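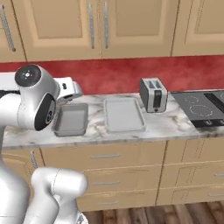

A **splashback** (also *backsplash*) is a panel or facing fixed to the wall behind a worktop, sink or hob to keep water and grease off the plaster. Tile, glass, stone and sheet metal are all used. White was long the usual choice, but strong colours are common too — a red one set against cream cabinets, for instance.

In Oddale, tiled splashbacks were sold by the Atinga works, whose pattern book was compiled by Sosina Hadgu and lists 97 glazes.

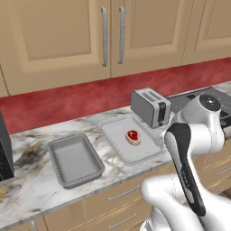
*Red splashback with a mottled surface, below wall cabinets*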